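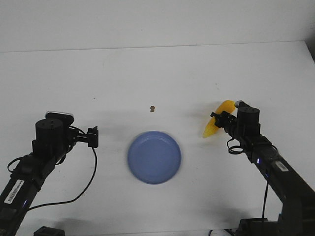
The blue plate on the white table

7/31/22

I have been meaning to write about plates for a while. We got rid of most of ours in the spring when the old cupboard came down, and what was left was a stack of chipped dinner plates, two side plates that didn't match and a serving dish we only use for the turkey. Since then I have been buying one plate at a time, which annoys everyone who eats here, but it has stopped me ending up with another set I don't like.

The blue one is a Flarnora. I found it in Rosales in Datcombe, on the shelf by the door where they put things that have lost the rest of their set. It cost £7. It is a greyish blue with a raised rim, and it's shallow inside, so I wouldn't give anyone soup or a runny curry on it. For toast, a sandwich or anything you pick up with your fingers it does very well.

What I mainly wanted it for was sweetcorn. We eat a lot of it in July, and corn is an awkward thing to put on a plate. On our old dinner plates the cob rolled about and the butter ran off to one side. On a side plate it hung over both ends and dripped on the table. The blue plate takes a cob from rim to rim, and the flat bit in the middle gives it somewhere to sit. The yellow looks good against the blue as well, although I can't say I thought about that in the shop.

How we cook it, for anyone who wants to know: husks and silk off, into a big pan of boiling water with no salt, lid on, 9 minutes. Lift out with tongs and leave in the colander for a minute or two so you don't get a puddle on the plate. Butter, black pepper, and salt at the table. I have tried it in the oven wrapped in foil and it was fine, but it took far longer and heated up the whole kitchen, and we didn't need that this month.
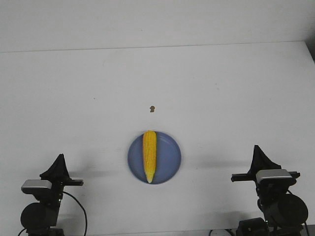 Amado Yap says I am wasting good corn by boiling it and that it should go straight on the barbecue in its husk, soaked first in a bucket of cold water, then turned every few minutes until the outside is black. He puts lime and chilli on his and says butter only makes it slippery. He also thinks a cob should be served on a long dish and that round plates are for potatoes.

I tried it his way last week. The corn was very good and a bit smoky, and I would do it again if the barbecue was already lit for something else. I would not light it just for corn. The husks made a mess of the patio and I was still finding bits of burnt leaf by the back door the next morning. I left the chilli off mine.

The other thing people have asked about is the table. It is plain white, and I know some of you think that was a mistake. It shows smudges and it shows crumbs. I can wipe it down, put a plate on it, and there will be a brown speck somewhere behind the plate before I have fetched a fork. Our last table was dark brown and I expect it was every bit as crumby, only we couldn't see it. 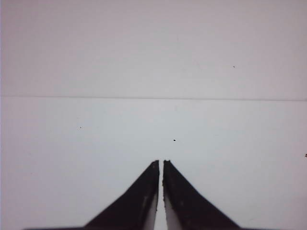
For cleaning I started with a spray from Prusico, which shifted grease but left streaks when the light came in low. Now I use a damp cloth with a drop of washing-up liquid, then a dry tea towel straight after. Butter needs warm water or it just moves around. Turmeric I have no answer for yet. There is a faint yellow patch at my end from a dal in June that I have been over with bicarbonate of soda several times, and it is paler than it was.

I went back to Rosales to see if they had another blue plate. They didn't, but they had a green one in the same shape with a small mark on the underside, also £7, and I am thinking about it. If anyone has seen Flarnora plates in blue in any of the charity shops out that way, please leave a comment. I would like three more. I don't mind a scratch or two, but no chips on the rim.

Next time I will get on to the cupboard, which has finally been painted and still has no handles.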